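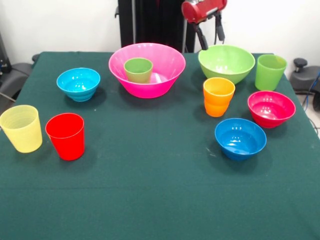 Distribution contract ended early, do I owe the minimum order?

copperkettle
Hi all, hoping someone's been through this. I sell kitchen bits for a supplier called Vokirby. Signed up as their distributor in July, with a minimum order of 908 units. They've now swapped me for Irnodwood (same patch, no warning!) and sent me a bill for £2,605 for the shortfall. Can they do that?

mags_t
What does the notice clause say? Mine had 71 days in it and I'd never even looked.

copperkettle
Just "reasonable notice". I got an email at 4pm and that was my lot.

Dunlin
I'd pay it and move on, sorry. You signed for a minimum and you didn't hit it.

mags_t
Don't agree at all, Dunlin. How's anyone meant to hit a yearly minimum when they've been cut off after a few months? Don't pay a penny till someone's read the thing properly.

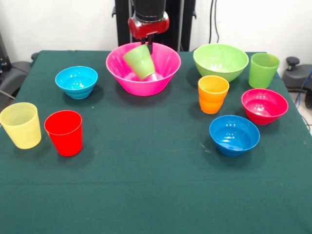 Small Traders' Club, Contracts and Supply board

Illia Antoniuk
I'm with mags, mostly. Had a similar row with Vetar and my solicitor at Vasylenko wrote two letters, then it went quiet. But check whether the minimum is per quarter, as Dunlin could be right for the part you did trade.

Dunlin
Thank you! That's all I meant.

copperkettle
Just dug it out and it's per quarter, bother. So I might owe a bit of it. Will ring round for a solicitor in the morning and let you know how I get on.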